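Putis notes, July: grasp points on cloth

The Terkach club arm has been handling rigid parts since spring, and this month we moved it to clothing. The project is still called Putis, after the old controller board, although that board is long gone. Eero Ruotsalainen wrote the new grasp planner. I have the fingers, the wrist camera mount and the logs.

Rigid parts are easy to score. The block is in the tray or it isn't. A shirt can be held by one fold and still drag the rest of itself over the side of the bin, so we changed the scoring: a pick counts if the garment clears the surface and stays clear until the arm reaches the drop point.

By that rule the log has 641 attempts and 158 clean picks. Most of the misses are shallow closes, where the tips come together on the top layer and slide off. Lowering the approach by 9 mm helped on hard tables. On upholstery it made things worse -- the pad gives, the height estimate is wrong, and the fingers push the cloth down before they close.

Eero's planner now looks for a ridge in the fabric and lines up the finger pair across it. Bunched jerseys are good for this. Flat ones still have to be pinched at the hem, and trim with stripes confuses the edge detector. I reran the Scanlon set with the stripe filter on and will post the table when the last runs are labeled.

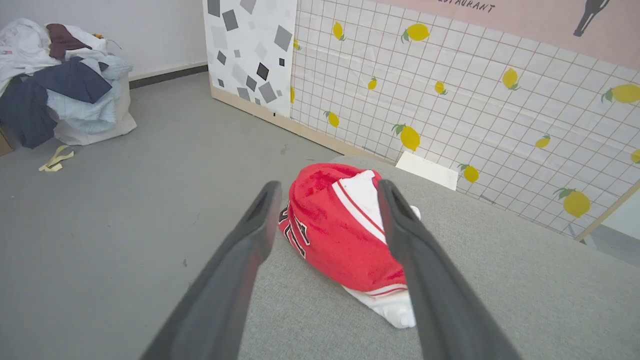 Why not use suction for fabric? Air leaks through a knit, so a small pump can't hold enough vacuum to lift it.

Next up is a slower close and a softer pad on the inner faces. The Presetton entry form wants a parts list, and mine is still missing the screws for the wrist plate.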